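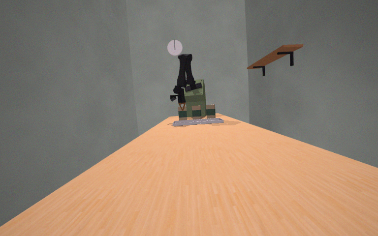
Figure 4. The table-top cell as supplied with the Pruvuler kit, rendered from the long-table camera with the arm at the far end.

4.2 The simulated cell

Pruvuler is sold by Sellby as a ready-made simulation kit for small laboratories that want to train and test a manipulation policy before buying an arm. The kit includes a cell, a set of objects, a recorder and a licence for one year. Our interest was narrow. The sales literature says that a policy which scores well in the cell can be moved to hardware "with confidence", and we wished to know what the cell contains that would justify such a claim. We paid for our own licence, and Sellby had no part in the tests or in the writing of this paper.

The cell has been kept plain. A long wooden table runs between grey-green walls, with a clock on the far wall and a shelf on brackets to the right. The arm works at the far end, with a shallow tray lying in front of it. For a product at this price we had expected more variety in the surroundings. A policy that takes its bearings from a clock or a shelf edge will do well as long as these stay where they are, and the standard settings never move them. The clock hand can be set through the configuration file, but the randomiser leaves it alone. The same goes for the grain of the table, which offers a camera a very regular set of lines to follow.

We used two views throughout. The long view looks down the table and keeps the whole arm in sight, though the arm takes up a small share of the picture. The close view looks along the gripper and shows the fingers and whatever is between them. Sellby recommends that both be fed to the policy at equal resolution. We followed this advice in the main runs, although we doubt that it makes good use of the long view. Most of that picture is table and wall, and the part that matters to the task is small and dark. Joint angles cannot easily be read from the black links by eye, and we had to rely on the recorded values when checking failed runs.

4.3 Object identity in the long view

The first problem we met was one of labelling. Three annotators were asked to mark containers in stills from the long view without access to the object list. In some stills they agreed readily on three separate uprights with dark green bands. In others, the same pieces of tan and green were read as part of the base of the arm. We do not think the annotators were careless. The colours of the containers are close to those of the block behind them, and at this distance the outlines run together.

This matters for buyers because the kit's own scoring tool takes its labels straight from the simulator. It never has to decide what a shape is. Any published score that rests on those labels therefore leaves out a step which a real camera system would have to carry out, and the user guide does not mention it. We raised the point with Sellby in January and were told that a "harder palette" was planned. It had not been released when our licence ended.

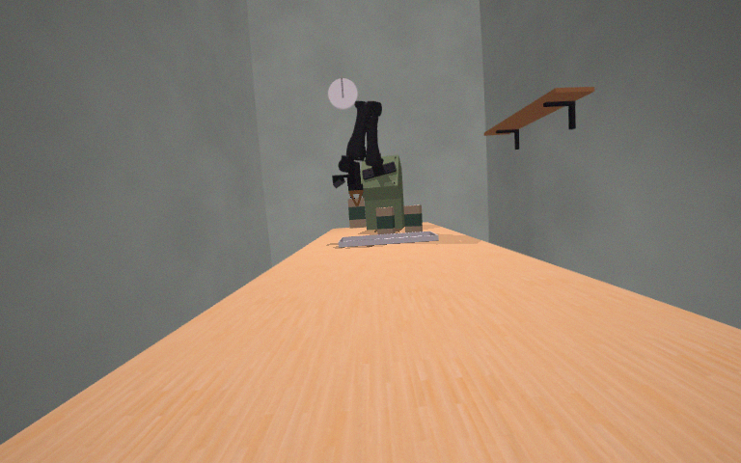 4.4 Grasping the clear block

The task that features most heavily in Sellby's material is the clear block. Transparent things are hard for cameras, and a kit that handled them faithfully would be worth having. We ran 200 trials with the policy supplied in the kit and a further 200 with Zein, our own baseline, which was trained on the same recordings. The Pruvuler release we used ships with 1,718 recorded grasps, of which 349 involve the clear block. A trial was limited to 60 seconds of simulated time.

We give the success counts in the next section and confine ourselves here to what the close view can support. When the block is held, the two brown fingers close on it from left and right and the edges of the block stand out as thin teal lines. The top face is dark bottle green. These are strong cues. In our experience a real clear block under office lighting offers much weaker ones, and its edges come and go as the arm turns. Our first concern is that the policy may be learning to find teal.

The second concern is the way in which the background shows through. In the close view the front face carries flat bands of taupe, beige and grey, with a jagged seam between the beige and the grey. We could not match this seam to any object in the cell. It may come from the low polygon count or from the way the renderer stacks its layers, and the documentation is silent on the matter. The shadows on the table have the same hard, stepped outlines. None of this is a fault in a simulator meant for quick motion checks. It is harder to accept in one sold for its handling of transparent objects.
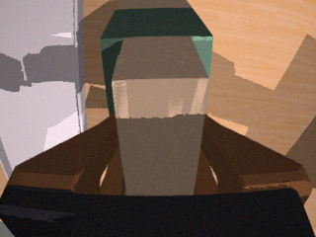 Figure 5. Close view with the clear block between the gripper fingers. Note the teal edges and the seam across the front face.

To test the first concern, we changed the edge tint to a neutral grey and repeated the trials with all other settings fixed. The vendor's policy lost much of its lead over Zein. We would be cautious about reading too much into one change of colour, and a fuller study would vary the tint, the light and the wall together. Even so, the drop was of a size that a buyer would want to hear about before paying for a licence.

We also looked at Nono, the optional contact model, which is charged for separately. It is said to give more lifelike slip at the fingertips. With the clear block we saw no difference that we could separate from the spread between repeated runs. It may do better with soft or heavy objects, which we did not test. On our evidence a laboratory working with rigid blocks can leave it out of the order.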